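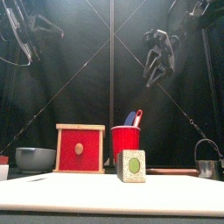 4.2 Where things are kept. Earlier work on kitchen clutter tends to assume that every object has a home, and that tidying means sending it back there. We doubt this. In the Hestville returns, 222 of 790 entries gave a utensil no fixed place at all, only whatever stood nearest. A red plastic cup holding a blue spatula and a second utensil, as in Figure 4, would be coded "stored" under the Nosmont scheme and "left out" under Đỗ's — the same cup, two opposite findings. Neither scheme says how long a thing must stay put before it counts as stored. The claim that containers reduce clutter may rest on little more than that choice of label.

Figure 4. Household objects on and behind a white surface, with utensils standing in a cup.

The Ralladstead survey is often cited against us, but its 610 replies came from people describing their own kitchens from memory, and we give them little weight.

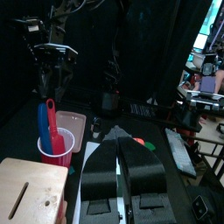 When does a cup become a utensil holder? Only when people keep returning utensils to it, and none of the surveys measured that.

Contact the authors | Copyright the authors | Back to top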